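Consejos de taller: ajustar el software para agarrar esponjas y otras piezas blandas

Texto de Zarmeena Jafri. Revisado el 27 de noviembre de 2023.

Estas notas valen para tareas domésticas de limpieza de superficies con pinza de dos dedos. Se presupone que el brazo ya está calibrado y que el planificador evita la mesa.

Control de la pinza

Cierre por fuerza, con un tope de posición como respaldo. Una consigna de posición fija funciona con bloques rígidos; con espuma, la anchura final cambia de una pieza a otra.

Baje la velocidad de cierre en los últimos milímetros. En nuestro controlador, Gremeck, el cambio se hace en dos tramos - rápido hasta el contacto, lento después.

Filtre la corriente del motor antes de compararla con el umbral. Una ventana de 17 muestras basta. Con ventanas más largas el contacto se detecta tarde y la esponja queda demasiado comprimida.

Percepción

Las mesas blancas brillantes dan problemas. El reflejo de las lámparas satura la cámara de muñeca y el segmentador lo toma por un borde. Fije la exposición a mano y descarte los píxeles saturados antes de segmentar.

No segmente solo por color. Un cable amarillo y una esponja amarilla caen en la misma máscara; añada un filtro de longitud y otro de relación de aspecto. 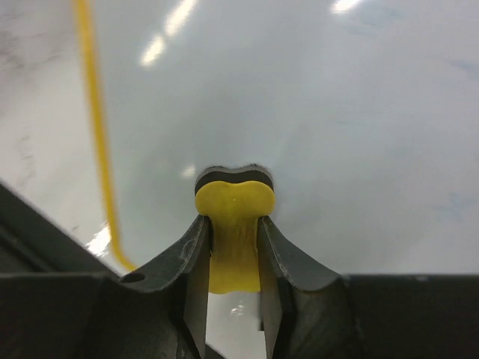 Recalcule el contorno después del cierre. La espuma pellizcada se estrecha entre los dedos y se ensancha por encima, de modo que la caja delimitadora previa al agarre deja de servir para planificar el contacto con la superficie. Ehsan Ansari lo resuelve en Plutivix con una segunda pasada del detector, limitada a la zona de los dedos.

Registro

Guarde juntos el perfil de fuerza, la máscara y la versión de los parámetros. De los 1.433 agarres registrados desde mayo, 221 no se pudieron reproducir por falta de este último dato.

Si cambia el umbral, cambie también el nombre del archivo de configuración.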